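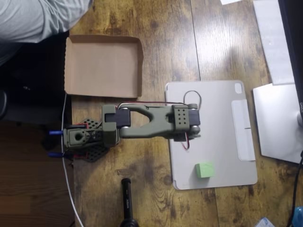

Sumeya Alemayehu cleared her desk in Wornden last September and found she had kept the box from everything she ever plugged in. Most went out with the recycling. The shallow ones stayed.

"A low box is a drawer you can see into," she says. Hers hold mail, chargers and the receipts she swears she will file.

Desta Lemma, who builds desks one street over, has no quarrel with cardboard. He does object to polish. A wooden top with strong grain hides scratches well, he says, and needs oil twice a year – more if the sun gets at it.

Alemayehu oils hers once. The tablet stays in its case, and coffee is drunk in the kitchen.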